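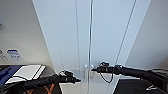

Which task do we take first for the student demo?
The cabinet, with both arms, one handle each.

22 Dec 2023. Jaanus Juška set the grip limit to 60 again.
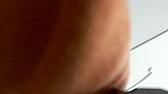

The limit stays the same for both arms, also for team Fetholm.

Still to do – write the wrist offsets into the Protton sheet, 14 rows.

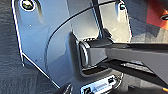
The old rows from August can be deleted after that. I keep a copy.

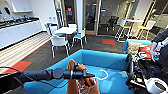
*Last changed: 22:14, J.J.*

String task: up to 33 tries per team.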